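Prinia Digital Photo Display — User Guide

Section 4: Placing the display, first start and picture adjustment

Before you start

Finish Section 3 (attaching the stand or wall bracket) first. You will need the power adapter, the name and password of your home wireless network, and either a memory card or a phone with the Skemano app installed.

4.1 Choosing a place

1. Pick a spot within reach of a wall outlet. The adapter cord must not be stretched or run under a rug.
2. Leave a hand's width of open space behind the display. The vents are along the top rear edge.
3. Keep the screen out of direct sun. A wall at a right angle to the window usually works well.
4. If you are using the wall bracket, press down on both top corners until you hear the latch click.

CAUTION: Do not hang the display above a stove, radiator or fireplace. Do not use it in a bathroom.

Note: The stand holds the display in landscape or portrait position. The rotation sensor needs a few seconds to catch up after you turn it.

4.2 First start

1. Plug the adapter into the display, then into the outlet.
2. Hold the power button until the light on the side turns white. The first start takes longer than later ones.
3. Choose a language and press OK.
4. Choose your wireless network from the list and type in the password. To set this up later, choose Skip. The display works from a memory card without a network.
5. Set the time zone. If you skipped the network step, set the clock by hand.
6. If the display offers a software update, accept it and leave the power connected until the start screen returns.

CAUTION: Do not unplug the display while the light is blinking. If power is lost during an update, see Section 9, Recovery.

4.3 Adjusting brightness and color

The display leaves the factory set for a bright room, with Brightness at 100 and Color at Vivid. In most living rooms this is too strong. Make the adjustment at the time of day when you look at the display most, with the room lights as you normally have them, and let the screen warm up first.

1. Open Menu > Picture.
2. Set Color to Natural.
3. Lower Brightness until white areas no longer look like a lamp.
4. Load a photo that has large dark parts in it.
5. Raise or lower Shadows until you can see detail in the dark parts without them turning gray.

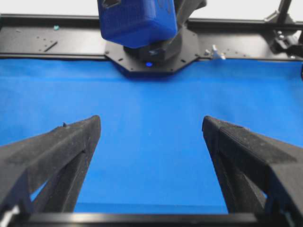
Shadows is the setting people most often push too far. Move it one step at a time and wait for the screen to redraw between steps. With this photo on the screen, look at the broad top of the right-hand finger: the fine diagonal hatching should be visible, but the finger itself should still read as black. If the hatching disappears, go up one step. If the black looks like slate, go down one. Press OK to keep the setting or Back to drop it.

Note: The Shadows setting is stored separately for day and night mode. Repeat step 5 after dark if you use night mode.

6. Set Warmth last. Under warm bulbs, a setting one or two steps above the middle looks most natural. Under daylight, leave it in the middle.
7. Choose Save.

Auto Brightness uses the light sensor in the lower right corner of the bezel. It moves up and down from the level you saved, so set that level by hand before you turn it on. Wipe the sensor now and then. A fingerprint on it is enough to make the screen dimmer than it should be.

4.4 Fixing colors that run together

Compressed photos, such as those sent through messaging apps, sometimes show bands or blotches where one color should change smoothly. Strongly colored objects show this first. Smoothing reduces the effect.

1. Open Menu > Picture > Advanced.
2. Set Smoothing to Low.
3. View a photo with one strong color in both light and shade.
4. If bands are still visible, try Medium. High softens faces and is best left for scanned prints.
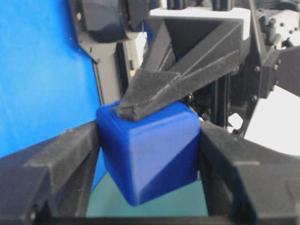 Photo: Mal-soon Won / Skemano

If Medium makes no difference, the banding is probably in the file. Ask for the original photo, or send it by e-mail as an attachment at full size. Photos copied straight from a camera card rarely need any smoothing.

4.5 Loading your photos

From a memory card:

1. Push the card into the slot on the left side, label toward you, until it clicks.
2. Choose Copy All or Select.
3. Wait for the message "Copy finished" before you take the card out.

From a phone:

1. Connect the phone to the same network as the display.
2. Open the app and choose Add Display.
3. Type in the code shown on the screen.
4. Pick the photos and tap Send.

The storage page (Menu > Storage) shows how many photos are loaded and how much space remains — for example, "1,103 photos, 284 free." The second number is an estimate based on the size of the photos already stored. It will drop faster if you add large files.

Note: Deleting a photo from the phone does not delete it from the display.

4.6 Sleep schedule

1. Open Menu > Schedule.
2. Set an On time and an Off time for weekdays. The factory settings are 7 a.m. and 10 p.m.
3. Set the weekend times separately, or choose Same as Weekdays. Sunday counts as a weekend day in all regions.
4. Choose Save.

Touching the power button briefly during sleep wakes the display for half an hour. After that it goes back to sleep without asking.

If the display does not wake on schedule, check the clock first. A display that has never been on a network does not adjust for daylight saving time.

4.7 Returning to factory picture settings

Open Menu > Picture > Reset and choose Picture Only. Your photos, network and schedule are kept. Reset > Everything erases the display completely, including all stored photos.

Continue with Section 5, Albums and slideshows.

Guide text: Gun-woo Ji. Revised June.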